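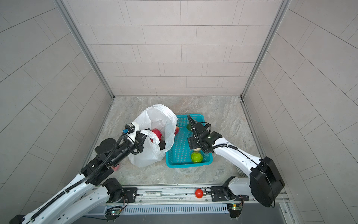 Posted in: Workshop > Arms & Grippers > How-to

Comparing two sets of gripper fingers on a bag-and-basket task

Quick write-up because three people asked in the same week. You want to know which fingers to fit on a two-arm bench, and the makers' tables won't tell you. So run your own test. Takes an afternoon if your arms already home properly.

We had Harnura fingers and Plimico fingers to choose between. Same arms, same controller (Usto), only the fingers swapped. Don't change anything else. I changed the wrist camera angle halfway through the first go and had to bin the lot.

What you need

Two arms on one rail, both reaching the middle of the floor. A thin plastic carrier bag. A rigid basket with slots. Play or real veg, a mix of round things and awkward things. A notebook. Plenty of spare bags, they tear.

Step 1. Set the zero

Fingers fully closed, note the reading in Usto, then fully open. Ours read 218 closed with the Harnura set and something else entirely with the other, so do it again after every swap. Skip this and your grip force numbers are meaningless.

Step 2. Basket first

Easy half. Pick from the basket, fingers pointing straight down, slow. Round items first. Watch for the fingertip catching in the slots on the way out – if it does, lift the wrist a touch before closing, don't close harder. 15 picks per item per finger set. Write down drops, slips and snags seperately. They are different faults and you'll want to know which.

Step 3. Bag handles

The one that sorts them out. One arm takes a handle and holds it up, the other takes the edge of the bag and pulls sideways so the mouth opens. Thin film, so the fingers have to close all the way and meet flat. If there's daylight between the tips the handle just slides through.

Start with the bag standing and something inside for weight. Empty bags fall over and you spend the whole time chasing them.
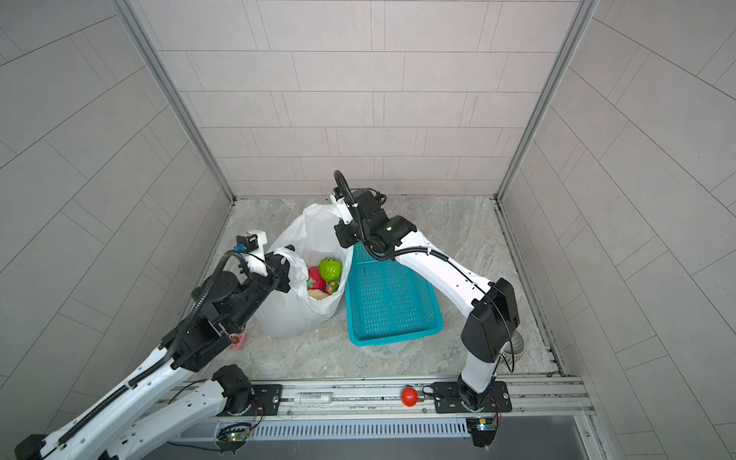 Pull speed matters more than grip. Start at a quarter of what you think and go up. Too quick and the film stretches, then you're pulling on string. Also check the cable loop at the wrist has enough slack at full stretch, ours was tugging the gripper round by a few degrees and I blamed the fingers for a good hour.

Step 4. Into the bag

One gripper holds, the other goes in at the mouth. Go in narrow, open once inside, close, come out narrow. Count it as a fail if the bag comes with it. Harnura tips are slimmer and did better here. Plimico tips kept picking up film along with the pepper.

Step 5. Log it

We use Pace for logging, a spreadsheet is fine. One row per attempt: fingers, item, task, result, note. We ended up with 334 rows that were any use. Don't tidy as you go, put the odd ones in and mark them.

What we found

Basket work, no real difference. Bag handles, Plimico by a fair bit – wider pad, holds the film flat. Reaching in, Harnura. So we run one of each now, Plimico on the arm that holds and Harnura on the arm that reaches. Bit of a faff keeping two offset files but worth it.

Pads go shiny with use. We swap them every 1000 closes, probably too early.

Will add the controller comparison when I get to it.

Comments (4)

> Did you try the handle pull with the arms the other way round? Ours always does worse on the left.

> Tried it, no change on ours. Check your left zero again, step 1.

> Paper bags next please. Film is easy compared to those, they crease and then the tips won't meet.

> typo in step 2 but useful, thanks. Going to try the one of each thing

Last updated: June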